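Lutby 白色台面桌 LT系列 产品说明

货号 LT-1242
现货 / 可定尺寸 / 可拼

先说清楚,这款就是一张白桌面的工作台,没有抽屉,没有灯,没有插座。要抽屉的看 Tustby 那条线。很多人问完一圈最后问有没有抽屉,没有。

适合:幼儿园活动室、亲子餐厅的儿童区、家里的游戏角、手工课、小型摄影台。厨房正经切菜也有人用,我们不太推荐,后面讲。

台面

双面贴面,白色,哑光。不是镜面那种白,镜面的我们做过一批,灯一开晃眼,退了不少,停了。现在这个白偏暖一点点,跟纯白墙放一起能看出差别,介意的先要色卡。色卡免费,运费自理。

厚度 27 毫米。老款是 18 毫米,2代以后全部换厚的。如果你手里是老款,想配同样厚度的拼接板,仓库还有一点,问客服要,不上架了。

封边用的是圆角封边,手摸过去不刮。四个角都倒圆。早期有客户反映封边条在暖气旁边会翘,后来换了胶,翘的情况少了很多,但还是别贴着暖气放。真的别贴着。

耐脏程度:水彩笔、蜡笔、酱油、番茄酱,当天擦都能擦掉。隔夜的番茄酱会留一点印子,用小苏打糊一会儿再擦。油性记号笔不行,酒精能擦掉一部分,剩下的就那样了。印泥也不行。

不要用钢丝球。每个月都有人用钢丝球然后来问为什么花了。

尺寸

标准款台面长 1200,宽 600(毫米,下同)
方款 800 x 800
长条款 1600 x 600
高度有三档,490 / 580 / 740,腿可以后换,螺丝孔位是一样的

定制:长度在 600 到 1800 之间随便报,宽度最大 800。再宽板材要拼,中间会有一条缝,客户看到缝基本都不满意,所以我们干脆不接。异形不做,圆的可以做,圆的要另外算钱,交期也长。

490 那档给三四岁的孩子坐着用,580 是大班和小学低年级,740 是大人的高度。不确定就量一下椅子坐面到地面的高度,加 220 到 250,差不多就是该买的桌高。量椅子,别量孩子。孩子一会儿就长了,椅子不长。

桌腿

钢管,喷粉,白色或浅灰。腿上带调节脚,能拧出来一截,地不平的时候用。老房子的地多半不平,装完先按四个角试一下,哪个角晃拧哪个。

有人把调节脚拧到底又再拧,螺纹滑掉了。看到露出红线就停,再拧没用了。

腿和台面之间有一块钢垫板,包装袋里单独装的,小袋子,别跟泡沫一起扔了。丢了可以补,一套四片,补寄收成本价。

怎么选

如果是做角色游戏区,过家家、小厨房、小超市那种,选方款。孩子会从四面围过来,长条的中间那位老是够不着东西,要打架。方款四个人刚好,再多就挤。
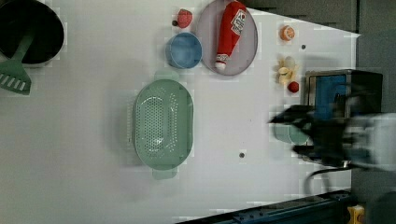

如果是靠墙放,选标准款或者长条款,靠墙那一边可以加挡边,挡边高 30,防止小东西滚到墙缝里。挡边另购,现在下单桌子加挡边有个组合价,页面底下有。挡边只能装一条长边,两条都装的话孔位会跟横梁打架,问过的人很多,统一回答:不能。

做手工课的,建议台面上再铺一张透明垫。胶枪的温度台面扛不住,会鼓一个小泡,鼓了修不了。垫子我们也卖,你自己在别处买也行,买厚一点的,薄的会卷边。

摄影台的用户也不少,主要是拍食品和小商品。哑光面反光少,俯拍挺干净。需要注意的是白平衡,前面说了台面偏暖,后期自己调一下。拍白色瓷器边缘容易跟桌面糊到一起,垫张灰纸。

切菜揉面:可以揉面,不要直接切。刀痕进水以后边上会发黄。热锅也别直接放,放隔热垫。

承重

静态承重标准款 80 公斤,均匀放置。不是说一个 80 公斤的人可以站上去。站上去受力在一个点,不一样。请不要站人。换灯泡用梯子。

长条款中间加了一根横梁,所以比标准款重一些,搬的时候两个人。

安装

配件清单(请先点一遍再动手)
台面 1
桌腿 4
横梁 2(长条款 3)
钢垫板 4
长螺丝 16
短螺丝 8
内六角扳手 1
调节脚 4,已经预装在腿上

步骤
1. 地上铺纸箱或者旧毯子,台面正面朝下放。别直接放瓷砖上。
2. 钢垫板对准孔位,有箭头的一面朝外。
3. 长螺丝先带上几圈,四颗都带上了再一颗颗拧紧。一颗先拧死后面的就对不上了。
4. 装横梁,用短螺丝。长条款中间那根最后装。
5. 两个人翻过来。不要拎着腿翻。
6. 调平。

一个人装半小时左右,翻面的时候叫人搭把手。电动螺丝刀可以用,扭力调到最低档。调高了螺丝会穿,穿出来台面正面就有一个小包,这种不在保修里。

装完过一个星期再拧一遍螺丝,新桌子的螺丝都会松一点,正常。

包装和发货

台面和腿分两箱。两箱不一定同时到,经常差一天,别急着申请退款。收到以后先看四个角,角上有压痕的当场拍照,外箱也拍,箱子别扔。没有外箱照片,物流那边不认,我们也难办。

标准款和方款现货,下午三点前付款当天出。长条款要等,October 前后那段是幼儿园补货的高峰,会再慢一点(这句是英文版页面带过来的,就是十月,下次改)。

定制款不能退,只能因为质量问题换。下单前客服会发一张确认单,尺寸、高度、颜色、挡边,逐条看。确认以后再改要看板子裁了没有,裁了就改不了。

楼层费:有电梯免费送到门口,没电梯的三楼以上要加钱,跟师傅当面谈之前先跟客服说一声,价格我们有表。

偏远地区运费单独报。岛上的也单独报。

保修

桌腿和横梁五年,台面两年,封边一年。
不保:划伤、烫伤、油性笔、泡水、自己打孔、站人。
泡水指的是长时间积水。打翻一杯水马上擦掉没事,放一晚上边缘会涨,涨了就是涨了。

批量采购

满 18 张有批发价,同一规格。混规格也能谈,折扣小一点。园所和学校可以先拿一张样桌,用一个月,留下就按批发价算,不留退回来,来回运费各一半。

批量订单找 Chun-hung Tse,报价、开票、合同都归他。安装和售后找 Tala Haddadin,最好直接发照片,文字说"有点晃"她看不出来哪里晃。

大批量的可以安排上门装,目前只有本市和周边,外地找当地师傅,我们出一份安装图。图纸比说明书清楚,单张买家想要也可以发。

常被问到的

能不能放户外?
不能。阳台有顶的勉强,西晒的阳台一个夏天就黄了。

两张拼起来高度一样吗?
同一批次一样。不同批次差一点点,用调节脚找平。拼接扣另购,一对扣一条边,长条款建议用两对。

和 Tustby 的腿通用吗?
不通用。孔距不一样。有人自己钻孔装上了,我们不建议,装上也不保。

和 Canlow 的椅子配不配?
配。Canlow 小椅选 580 的桌子,大椅选 740。小椅配 490 的话膝盖会顶到横梁,别这么配。

味道大吗?
刚拆有一点板材味,通风几天。检测报告在附件里,编号 473 那份是台面,另一份是封边。报告是扫描件,有一页歪了,能看。

能自己锯短吗?
台面可以,锯完切口必须封边,不封会吸潮。腿不要锯,锯了调节脚就没地方装了,要矮直接买短腿。

白色腿会不会掉漆?
磕到会。补漆笔随箱没有,要的备注一下,免费给一支。浅灰的磕了不太显,人来人往的地方选浅灰。

桌面印 logo 可以吗?
可以印在侧边,正面不印。正面印的擦久了会花,试过。

有没有黑色的?
没有。做过深灰样板,落灰太明显,没量产。

挡边能不能后装?
能,孔是预留的,有塑料塞堵着,拿一字螺丝刀挑出来就行。塞子留好。

日常清洁

湿布拧干擦,再用干布擦一遍。中性洗洁精可以。消毒的话用稀释过的含氯消毒液,擦完过十分钟一定用清水再擦一遍,长时间留在表面会发涩,摸着像有一层东西。园里每天消毒的尤其注意这一步。

酒精喷雾偶尔用没问题。
蒸汽拖把那种高温蒸汽不要对着封边喷。
贴纸残胶:吹风机吹热,慢慢推,剩的用食用油抹一下再洗掉。不要用刀片刮。

配件价格另见配件页,本页价格不含挡边、拼接扣、透明垫。组合价在结算页自动减,没减的截图给客服,补差价。

更新记录
挡边由 25 高改为 30 高,旧挡边不再供应。
内六角扳手换成加长的,短的太费手。
长条款包装加了护角。
说明书第四步的图之前画反了,已经改,手里是旧说明书的以本页文字为准。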